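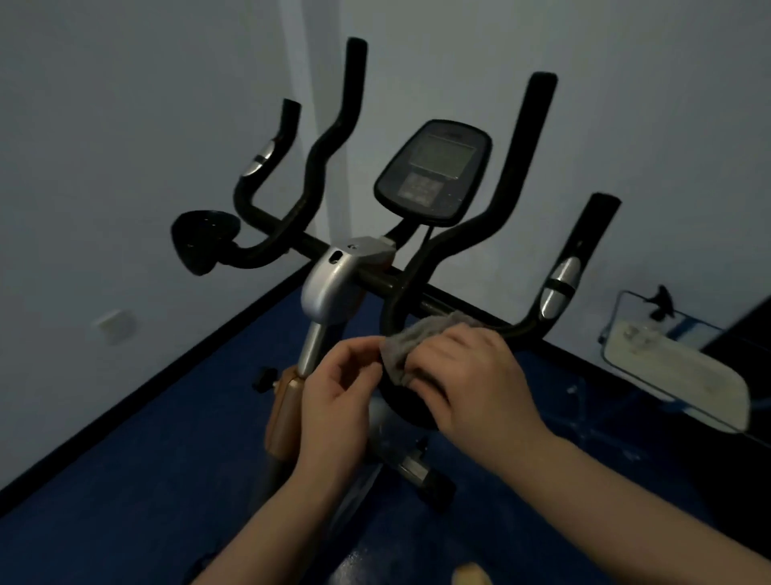 Grey cloth on the handlebar of the exercise bike.

September, notebook, carrying on from the bit about the expression box

Right, so the formula box in Gravum now compiles what you type instead of walking the tree every single time, and I'm very pleased with it! Writing down what I did while I still remember, as Lambros Kokkinos wants to put the same thing into the Stindham build and will otherwise come and stand at my desk.

Old way: user types something like a*sin(x) + b, we parse it once, keep the tree, and then for each row of data we crawl down through all the nodes again. Fine for a small table. On the Amevthorpe file, which has 2080 rows, and with the fitting loop going round 200 times, it was painful. You could watch the progress bar think.

New way: same parser (didn't touch it, don't want to touch it), but at the end the tree gets turned into source text for one little function, that gets compiled in memory, and we hang on to the delegate. First call is slow, everything after that flies. The compile itself costs 82 ms on my machine and the whole fit that used to take 286 seconds is now done before I've reached for my tea.

Things that bit me:

Decimal commas. I was building the source with plain ToString, and on a machine set to German 0.5 came out as 0,5 and the compiler thought I was passing two arguments to pow. Invariant culture everywhere now. I've grepped for it twice.

Integer division. User types 1/2*x and gets nought. The old evaluator treated every number as a double so it never came up. Now I stick a d on the end of every literal when I write it out, a bit ugly to read in the debug dump but who cares.

Memory. Each compile loads a new assembly, and they don't go away until the program closes unless you load them into something you can unload. I had it recompiling on every keystroke (oops) and the memory graph looked like a staircase. It now waits until you leave the box or press Enter, and there's a cache keyed on the tidied-up formula text, so going back to an earlier formula costs nothing.

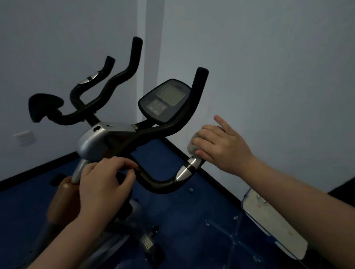 Can a user sneak their own code in through the formula box?
Only names on our list get past the parser, and the source is written from the tree and never from what they typed, so a stray bit of code gets thrown out as a syntax error.

Still to do. Error positions are wrong if there's a tab in the formula, off by however many spaces I pretend a tab is. Dela Peña wants user-defined functions read from the config file, and that means deciding what happens when one calls itself. My vote is to refuse it at load time with a clear message. Also min and max with more than two arguments, which the old one allowed and mine doesn't yet, so don't merge the branch until that's in.

Test formulas are in the same folder as before, the awkward ones at the bottom.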